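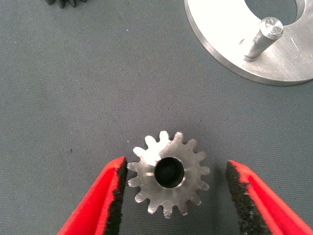 Lalness Shared Workshop
Bench notes for members: small gears, pins and the sorting arm

These notes apply to members working on the arm at the Usitz bench and to anyone assembling gear plates by hand at the same place. They replace the sheet issued in January. Comments should be passed to Heidrun Zürcher, who keeps the bench book.

Preparing the bench

Lay the cloth mat flat before any parts are put out. A gear placed on a wrinkle will tilt, and the fingers will then close on one side of it first. Go over the mat with a lint roller at the beginning of each session. Fluff is harmless to the arm but finds its way into grease, and from there into the teeth.

Parts should be set well apart. A gear that is to be picked up needs clear mat on both sides, enough for the open fingers to come down without touching anything else. Plates stay towards the back of the mat and loose gears towards the front.

Do not use magnetic trays for steel gears. They pick up filings, and a magnetised gear will cling to the pin before it is properly seated.

Checking a gear before use

Run a fingernail round the rim. Any burr that catches the nail should be taken off with a fine stone, held flat, with two or three light strokes. Needle files are too coarse for the small gears and have already spoiled several.

Count the teeth and enter the figure on the card. The 15-tooth gears and the next size up are easily confused once they are out of their bags, and a wrong gear will often run for a minute or so before it binds.

Clean the bore with a cotton bud and a little white spirit, then let it dry fully. Try the gear on its pin by hand. It should drop under its own weight and turn freely. If it has to be pushed, put it aside with a paper tag. It should not be given to the arm in the hope that the arm will manage.

Scratches on the face of a gear are of no importance. Damage to the tips of the teeth is, and such gears go in the scrap tin.

Care of the finger pads

The black pads do most of the work and wear accordingly. Brush them with a dry toothbrush after each session. Solvents must not be used, as they soften the surface and leave crumbs on the mat.

A pad may look rather speckled and still hold well. The test is to close the fingers on a clean gear at the usual setting and pull gently upwards by hand with the arm stopped. If the gear slips, change the pad. Pads are changed in pairs – a new pad opposite an old one will push the gear off centre. Spare pairs are kept in the Riis drawer, and the last person to take one should say so in the book.

Scrape off the old adhesive with a plastic card. Metal blades mark the fingers, and the next pad will not sit flat over a gouge.

Picking up and placing

1. Bring the arm down slowly with the fingers open and stop above the gear.
2. Check the gap on either side. If one finger is nearer than the other, move the arm across until the two gaps match. Otherwise the nearer finger will drag the gear along the mat and the recorded position will be wrong.
3. Close at low force. For the small gears, setting 2 is sufficient. Anything higher tends to make the gear ride up between the pads.
4. Lift a short way and pause. A gear that is going to swing will do so at this point.
5. Lower over the pin until the bore meets it, then release. Do not press down to finish. Ívar Kragh has found that opening the fingers a little early and allowing the gear to fall the last part of the way gives fewer jams.

When a gear sits crooked on the pin, stop the arm and lift the gear off by hand. Tapping it down will mark the top of the pin, and every gear afterwards will catch on the same spot.

Results to date

Up to Mar 8, 2021 the bench book shows 433 placements on the present plate, of which 11 had to be freed by hand. Nearly all of these came before the pads were last replaced. Hussam Twal would be glad of further entries, failures included, with the gear and the setting noted.

Putting away

Wipe the plate and its pin with a cloth carrying one drop of light oil, then again with a dry cloth. Gears return to the labelled bags in the Wikano cabinet. The arm is parked with its fingers open, so that the pads do not take a set, and is switched off at the wall. Keys go back to Esben Hviid.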